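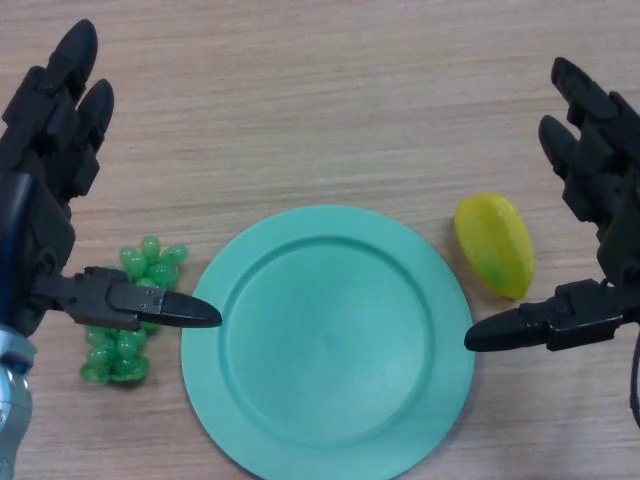
Fake fruit for a kitchen table display: how do I make it look less sad?

posted by plumtart_292

Hi all! I'm setting up a little table for our open house in June (we're selling, it's a whole thing) and I want some fruit on it that won't go off or bring in fruit flies. So far I own one bunch of green plastic grapes, one yellow fruit that I think is meant to be a star fruit, though my sister swears it's a mango, and a flat teal plate with a wide rim. The table is pale wood with a bit of pink in it.

Every time I put the fruit on the plate it looks like a toy kitchen. The grapes are shiny and see-through and the yellow thing is shiny too. Do I buy more fruit, change the plate, or dull the shine down somehow? I've got $16 left for this and I'd love to spend it at the thrift store in Samville and be done.

kitchenwindow

Keep the plate! Teal on pale wood is lovely and I'd build everything around it. What's letting you down is the number of pieces. Two fruits on a flat plate just look like somebody's snack. I'd get a couple of plastic lemons and a pear, put the grapes on last, and let them hang over the rim a little so they hide the gaps. The wide end of the bunch goes down and the skinny end tucks in between the other fruit.

For the shine, I used a matte clear spray on mine (Kragh, but any brand will do if the can says it's safe for plastic). Test the back of one grape first and leave it overnight. My first can was the wrong kind and the grapes stayed tacky for a week, ugh. You'll lose some of the see-through look too, so maybe only spray the yellow one and leave the grapes alone. I did mine out on the porch with a cardboard box behind them.

And wash everything before you spray, with warm water and dish soap. Old plastic fruit gets a greasy film.

Serix_fan

just buy real lemons the morning of. they last all day

oldmapleroad

I'd go the other way and use a bowl. Flat plates are hard because round things roll, and with people walking through your house somebody is going to bump that table. I found a deep white bowl at Nongate for less than your budget and stuffed crumpled tissue paper in the bottom so it didn't take 500 lemons to fill. You could stand the teal plate up behind it on a little plate stand.

If you do stick with the plate, a dab of museum putty under the yellow one will hold it still. Ridged fruit like that looks best lying at an angle, I think. And it's a star fruit if it has ridges! Tell your sister.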